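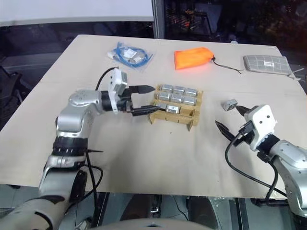

Page last changed: 24 March 2023

Questions from staff about the two-arm station

3 min read

These are the questions that came in after the January meeting at the Dremlow building. Anneliese Gerlach in operations wrote the answers and Wafula Waweru checked the parts about pay and shifts.

What work is the robot doing?

Small handling jobs. The main one is putting metal blocks into the slots of a wooden rack, and picking them back out. The racks then go to the finishing bench, where people do the same work they did before.

Why that job?

It was the one most people asked to be taken off. A full shift of loading racks by hand is hard on the wrists and neck, and we had 6 complaints about it on file last year. The blocks are all the same shape, so it was also a reasonable place to begin.

Is anyone losing their job?

No. There are 142 people on the Dremlow site and the plan for this year keeps that number. Four people who used to load racks have moved to finishing and inspection. Their hourly rate stayed the same, and inspection pays a skill supplement once you pass the sign-off.

We can't promise what the plan will say in later years. If it changes, the notice period in the Jemham staff agreement applies to everybody, including people on fixed terms.

Is it faster than a person?

Not at present. An experienced loader is still quicker over an hour. We are asking it to run 1,000 blocks without a person stepping in before we hand it a regular order. It hasn't done that yet.

Who looks after it during a shift?

One trained operator per shift. The operator starts the run, clears the table, refills the blocks and stops the arms when something goes wrong. You do not need a programming background. Training is two days with Makokha, the firm that installed the station, and then a week alongside someone who already has the sign-off.

What else will it be used for? 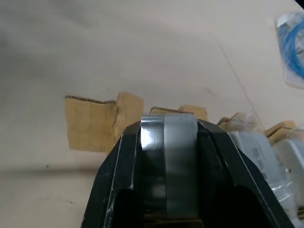
Cardboard is the next thing we want to look at. Scraps and torn pieces come in every shape and bend when they are gripped, so they are a harder job than the blocks. Packing and sorting stay with the people who do them now - there is no date for changing that.

Can I walk up to the table while it is running?

Stay behind the yellow line unless you are the operator on duty. If you need something from the table, ask for a stop first. The arms can move again after a pause, so a still arm does not mean the run is over.

Are the cameras used to watch us?

The cameras are there so the system can see the parts. Recordings are kept for 100 days and are not used for attendance, break times or performance reviews. This is written into the agreement, section on monitoring.

I would like to be an operator. How do I apply?

Put your name on the list in the Stesness training portal or tell your shift lead. Places go by length of service. If you were a rack loader, you are offered a place first.

My question isn't on this page.

Send it to Anneliese or leave it in the box by the time clock. New answers are added to this page.

7 comments
2 shares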